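衣類データの収集、2000件まで来ました

バドルビー拠点で1月に始めた衣類の取り扱いデータの収集は、3月に入って2000件に達しました。1件は、操作者が2本の腕を遠隔で動かし、服を1回扱い終えるまでの記録です。関節の角度、グリッパーの開閉、俯瞰カメラと手首カメラの映像を同じ時刻でそろえて保存しています。

無地の暗い色の服は、布の端と影の境目が映像で分かりにくく、学習後のモデルがつかみ損ねることの多い対象でした。そこで今期は暗色の長袖を優先しています。 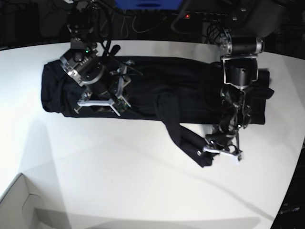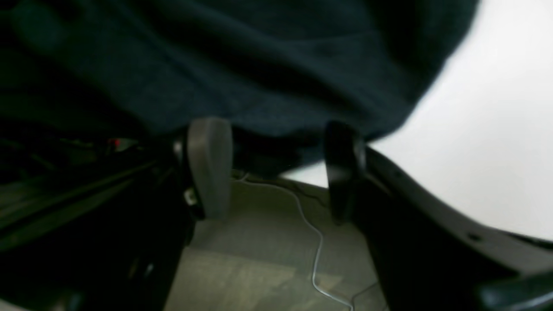 操作を担当するのは3名で、1人が1日に記録するのは80件までと決めました。午後になると袖口をつかむ位置が雑になるという指摘が、収集班のアユバ・オポクから出たためです。つかみ直しが入った記録も捨てずに残し、「やり直しあり」の印を付けます。失敗から戻る動きは、学習側のプラダードの担当者からも要望がありました。一方、時刻のずれた記録や、途中で通信が切れた記録は除外します。

保存先はケルトゲートの共有サーバーに移しました。旧サーバーに残っている分は今月末で消えますので、必要な方は早めに写してください。ファイル名の付け方は従来どおりです。

次は厚手の服と、裏返しの状態から始める記録に取りかかります。使わなくなった長袖の服があれば、サイズを問わず収集班までお持ちください。ボタンやファスナーの付いたものは次の期に回します。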